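The Blue Book

On the last Friday in June, Nazma Patwary stayed in the office after the others had gone home. She had worked for Kumarasinghe for 11 years and her things fitted into one shopping bag. This made her a little ashamed. She thought a person should have more.

The company was moving from Wuvstead to Rallumley, to a building with a glass entrance and a café. Nazma was not moving with it. The journey was 58 minutes on two buses, and her mother could not be alone in the evenings so long. She had explained this to the manager in three sentences, and he had said that he understood, and then he had looked at his telephone.

Only Tania Sivakumar was still there. She was winding a cable around her arm near the window, slowly, because she wanted to be asked a question.

"You can go home," Nazma said. "I will lock."

"I have time." Tania put the cable on a chair. "Did you look in the low cupboard?"

"That is not mine. That was Mr Clorkau's."

"He is gone four years, Nazma. It is everybody's."

Nazma did not like to open the cupboards of other people. When she was a girl, her aunt had kept a locked cabinet in the hall, and the children believed that there was a wedding dress inside, or money. After the funeral they found the key in a sugar bowl. In the cabinet were jam jars, washed and empty, all with their lids. Her mother had cried more over the jars than at the grave.

But she went. She bent down, with one hand on her bad knee, and pulled the door. It swung out wide over the striped carpet.
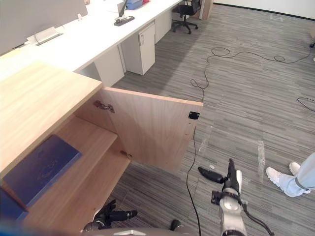

What she found

It was dark blue and it lay on the upper shelf, not quite straight, as if somebody had put it down when the telephone rang. Nazma wiped her hand on her skirt before she took it.

She knew the handwriting at once. Mr Clorkau made his sevens with a little line through them, and he pressed so hard that the next page could be read with the fingers. Inside were the birthdays. Every person who had ever worked on this floor had a line, and after each name stood what kind of cake they liked. Tania: lemon. The boy from the post room, who stayed only nine weeks: none, give him crisps.

"So it was him," Tania said behind her. "I always thought the firm paid for it."

Nazma turned the pages until she found herself. Patwary, N. – coconut, but says she does not mind. The last words had a line under them.

She had said this, yes. She had said it each year, standing beside the table with a paper plate, and each year the cake was coconut. After he retired there was no cake, and she had thought that people had simply become busy.

"Will you take it?" Tania asked.

"It belongs to the office."

"The office is going to Rallumley. They will throw it away on Monday."

Nazma held the book a little longer. Then she gave it to Tania, who did not expect it and almost dropped it.

"You write in the new ones," Nazma said. "There will be new ones. Ask them twice, because the first time they are polite."

She pushed the door closed with her foot, took her shopping bag, and went to look for the keys.

© 2018 Stories from the Evening Class, Wuvstead | Contact | Back to top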